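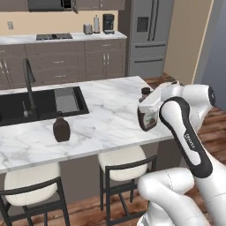
How People Put Away Their Groceries: A Study of Shared Kitchens
Project report by Yaryna Zakharchenko and Toivo Partanen

Why we picked this topic

It started with a jar of mustard. Toivo and I share a kitchen with three other people, and one evening in February we found that our household owned four open jars of the same mustard, each one hiding behind something else. We laughed about it for a while, and then we began to wonder how other shared homes decide where things go — or whether they decide at all. Our instructor, Pouran Khosravi, was kind enough to let us turn that question into our term project.

How we did it

We visited 5 shared houses near campus and asked everyone living there to keep a simple diary of what they bought, where they put it and how long it took them to find it again. By the end we had 887 diary entries, which was far more reading than we had bargained for! We also sat down for a long talk with Delwyn Wihongi, who managed a student residence for many years and gave us a great deal of good advice (and a very nice lemon cake).

Bottles and tall things

Tall items caused more trouble than we expected. Oils, vinegars and sauces tended to live wherever there was enough height for them, even if that was a long way from the stove. Of the entries, 111 mentioned a bottle that the writer could not find on the first try. People who kept their bottles in one upper cabinet wrote fewer of these notes, though the shorter housemates were not always happy with the arrangement, and one of them told us so at some length.

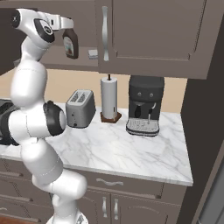 Labels and shared shelves

Two of the houses put names on their shelves. Yolanda Dunleavy, who lives in one of them, said it felt a bit unfriendly at first, but that she stopped buying second bags of rice within weeks. In the other house the names had faded and everyone had gone back to using whatever space was free.

What we would change

We should have asked for shorter entries, and we wish we had included a few family homes to compare with. We would also have liked to start the diaries before a big shopping trip, so we could follow a full kitchen as it slowly emptied out.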